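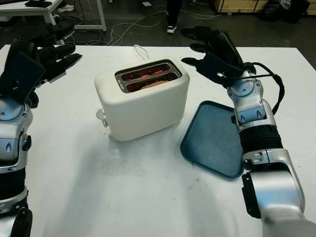
Open day at the Tullari bread works

The Tullari bakery opens its doors to visitors once a year, and I went on October 12, 2019 with Toàn Tiêu, who bakes at home and wanted to see how the large ovens are loaded. Admission was free but you had to sign up ahead. The line at the gate moved quickly. Everyone got a hairnet, a paper coat and a sticker with a group number. We were in group 9.

Flour and mixing

The tour starts in the flour store. The silos are outside and all you see indoors is the pipework and a scale with a large dial. Our guide, Kipchumba Mfaume, has worked the night shift there for 10 years and moved to days last December. He explained that the flour is sifted twice and that the water is chilled in summer, when the dough would otherwise come out of the mixer too warm.

The mixers were running a plain white dough for the Hesta sandwich loaf. It is noisy in that room and the people at the back of the group missed most of the talk. Stand near the front if you go.

Proofing and ovens

From the mixers the dough goes through a divider, rests for a short time and is dropped into tins. The proofing room has a window in the door, but it was fogged over and we were not allowed inside. Toàn asked how they know when a batch is ready. Kipchumba said they go by the clock and then by eye, and that a person still presses a finger into a loaf from each rack.

The oven is a long tunnel with a slow belt. You stand at the exit end, where the tins come out and a row of suction cups lifts the loaves onto the cooling line. It was hot enough that two families left early. A loaf has to cool for 90 minutes before slicing, or the blades tear it.

Slicing and tasting

The slicer was stopped for cleaning when our group came through, so we watched the bagging machine instead. Bags for the Tundard rye were stacked next to it. Rye is baked on a different day.

Tasting was in the canteen, plain first and then as toast. The white loaf is a little sweet and browns fast, so a low setting is best. One slice to a slot, and the lever all the way down. I preferred the rye, which has caraway in it and holds butter well. Toàn took home a bag of the seeded rolls.

Getting there

Bus 534 stops across the road from the gate. Parking is on the grass behind the Tamura warehouse and gets muddy by the afternoon. The shop by the exit sells day-old loaves at half price and takes cash only. Strollers have to be left at the entrance, and the stairs up to the oven gallery are steep.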